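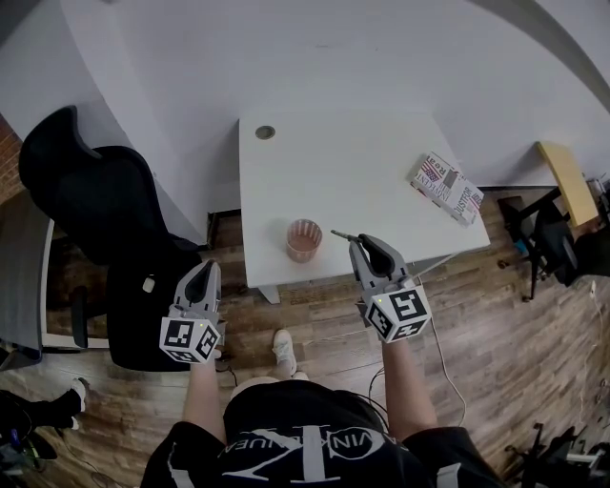
ロボット学習特論 第6回配布資料
「実演データは何を測っているのか」

6.1 前回の積み残し

前回、手持ちグリッパによる収集は遠隔操作より速いという話をしたところ、「では遠隔操作はもう要らないのか」という質問が出た。答えは保留にする。速いのは一件あたりの収録時間であって、使える一件が手に入るまでの時間を比べた資料を、私はほとんど見たことがない。論文の表に「1000件収集」とあったら、まず捨てた件数を探すこと。たいてい書いていない。

6.2 手持ち式の前提

両手に一台ずつグリッパを持ち、人がそのまま作業する。手首側のマーカーキューブは位置と姿勢の推定に使う。ここには少なくとも次の前提が隠れている。

・マーカーが必要な間ずっと見えていること。両手を交差させたり、体をひねったりすると簡単に崩れる。
・人の腕で届く姿勢が、ロボットの腕でも届くこと。肩の可動域は人のほうがかなり寛容である。
・指先の力加減が、開閉幅の記録だけで再現できること。液体の入った薄いプラスチックカップを相手にすると、この前提がいちばん疑わしい。つぶさず、落とさずに持つ幅はごく狭い。
・実演者が頭部カメラの映像に写っていない情報を使っていないこと。人は手に伝わる感触で修正するが、その感触は記録に残らない。

四つ目について、Moldovanの講義メモは「熟練者ほど悪い教師になる」とまで書いている。言いすぎだと思うが、うまい人の修正動作が小さすぎて、学習側から見ると理由なく軌道が揺れているように見える、という指摘は当たっている。

6.3 多様性という言葉

課題収録Urkerでは、一課題につき45件を集めた。机は同じ、椅子もほぼ同じ位置、実演者は二人。これを「多様な家庭環境」と呼ぶのは無理がある。カップの位置を数センチ動かしただけの45件は、統計的には数件分の情報しかないかもしれない。何件分なのかを見積もる方法は、正直なところ定まっていない。

背景の雑多さも過大評価されやすい。椅子や床のケーブルが写り込んでいれば頑健になる、とよく言われる。しかし毎回同じ場所に写っているなら、モデルはそれを目印として使うだけである。Lonusの再現実験では、椅子を机の反対側に移したら成功率が落ちた。物体には触れていない。

6.4 失敗をどう扱うか

Lindsay版の手順書では、失敗した試行は即削除となっている。本講義ではこの方針をとらない。107件の試行を記録したなら107件とも残し、成否の札を付ける。札付けの基準は収録前に決めておく。後から決めると、見栄えのよいものだけが「成功」になる。
なお、やり直しを含む試行(一度つかみ損ねて、つかみ直したもの)は第三の区分とする。学習に入れるべきかどうかは意見が割れており、私も決めかねている。

6.5 次回までの課題

(1) 手元の収録から一課題を選び、実演者別に軌道の終点のばらつきを図示する。平均だけの提出は受け付けない。
(2) マーカーが見失われた区間を列挙し、補間した値を学習に使ってよいか、自分の考えを半ページで書く。
(3) Madigan形式の記録簿に、捨てた試行の理由欄を追加する。「その他」は禁止。

提出先はいつもの共有フォルダ。ファイル名に課題番号を入れること。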